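Gray paint looks blue on one wall and not the others. Repaint or change the bulbs?

Home & Garden > Interior Painting
Posted 11 Jul 2020

tealkettle

We painted our back room in April, same gray on all the walls. The color is number 528 from Kulto, eggshell finish, mixed at the Pfister store near us. On the card it is a plain middle gray with no color in it that I can see. On the wall across from the window it looks the way I wanted. On the wall to the left of the window it looks blue, like a baby's room. The other walls are somewhere in between depending on the time of day.

Things I already know will be asked. All the paint came out of one five-gallon bucket, so it isn't a bad match between cans. Two coats everywhere. The walls were cream before, and I used the Mester primer on all of them. The floor is light oak and the ceiling is white. There is one window and it faces north. The room came to 371 square feet of wall after I took out the window and the doors, so I don't want to do it again if there is another way. The ceiling light has a daylight bulb in it, I don't remember which one.

My husband can't see the blue at all. My sister saw it as soon as she walked in.

Is this the paint or the light? If I have to repaint, do I do the one wall or everything?

plumbline_ed

It's the light, and also a little bit the paint. Almost every gray has some other color in it. The store starts with a white or neutral base and adds black, and then usually small amounts of something else to stop it looking like primer. Black tint by itself in a white base tends to look blue. If your card looked plain in the store, that's because stores have warm and cool lamps mixed together and a little card has white paper around it.

North light is cool all day. It comes from the sky and not straight from the sun, so a gray with any blue in it will show more of it. The wall beside the window gets its light at a low angle, and the wall across from the window gets it head on, plus whatever bounces up off your oak floor, and that bounce is yellow. So the two walls are lit by different light even at the same minute. Your eye also compares them with each other, and the bluer one looks even bluer next to the other.

It happens in any small gray space, even one with hardly anything on the walls. The left wall here has a bluish cast, and the right is a similar cool gray:

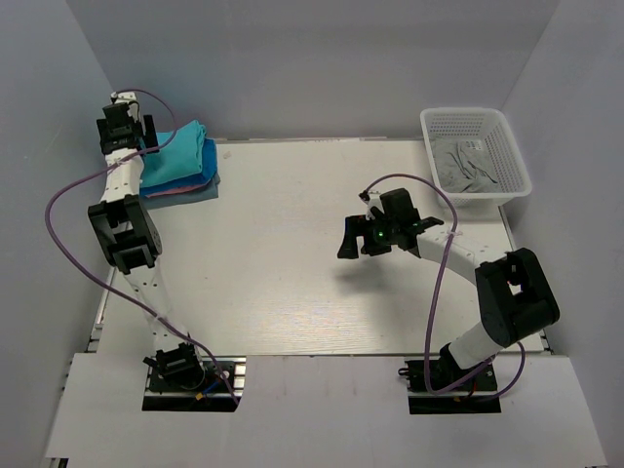
Maricel Sison commented that she had the same thing in a hallway and that the bulb made more difference than she expected, but only after dark. In the daytime the hall was as blue as before, and she ended up repainting the one wall in a warmer gray, which she says she regrets, as it now looks wrong at night instead.

Maricel's point is a good one and I should have said it. Bulbs only fix the hours when the bulbs are doing the work. So start by working out when the blue bothers you. If it's mostly evenings, take out the daylight bulb. Daylight bulbs are usually 5000K or higher and they are very cool. Put in a 2700K or 3000K. For a room that size one 600 lumen bulb is dim, so I would add a floor lamp or two and point one of them at the blue wall. Check the color rendering number on the box too and get 90 or above if you can find it.

If it's the daytime that bothers you, bulbs won't do it. Then you have three choices that don't involve a roller:

Put something warm on or against that wall. A wood bookcase, a big picture with browns or reds in it, tan curtains on the window. It breaks up the area of blue and gives your eye something else to compare with.

Put down a rug in a warm color. The light that hits the rug comes back up the wall.

Check what is outside the window. A blue-painted shed or a neighbor's siding will throw color into the room. People forget this one – I spent a month blaming a can of paint for what a parked van was doing.

If you do repaint, do all the walls. One wall in a different gray will match at one time of day and be off for the rest of it. Ask the store for the formula of your 528 and look at which tints are in it. Then pick a gray that has some yellow or red oxide in it, and paint a big sample board, two feet square at least, two coats. Lean it on the blue wall in the morning, at noon and at night. Don't paint the sample right on the wall, because the old color around it will fool you. Also prime the board white first.

Wait on the decision until you've lived with the new bulbs for a week or two.

garyfromthemill

Just repaint it. We had a blue gray in the dining room and never got used to it. Go with a greige. My cost was $50 a gallon and I had it done in a weekend. You won't need primer going gray over gray unless you've got stains or glossy spots. Don't buy the cheapest roller covers, they shed.

Eggshell also shows more than flat does, by the way. Side light from a window picks up the sheen and you get sky reflected in it. That could be part of your problem.

tealkettle

Thank you all. I looked at the ceiling bulb and it does say 5000K. I swapped it for a 2700K one and put our old Jumen floor lamp in the corner by the blue wall. At night it's fine now, better than fine, the walls all look the same to me.

Mornings are still blue. I went outside to look and there's no shed, but there is a big pale blue tarp over the neighbor's woodpile, pretty close to our window. I don't know if that's enough to matter. I'll ask if they would mind a brown one.

Pfister looked up the formula for me. It has black, a bit of blue and a very small amount of red. The man at the counter said they can't take anything out of it but they can add yellow oxide to what I have left in the bucket. Has anyone tried that?

plumbline_ed

I've done it. It works for the paint in the bucket but you only get to go one way, and it gets slightly darker each time. Have them add half of what they think it needs, stir it well, paint a board and let it dry overnight before you go back for more. If there isn't enough left in the bucket for all the walls, don't bother, because you won't get a second bucket to match. Try the tarp first.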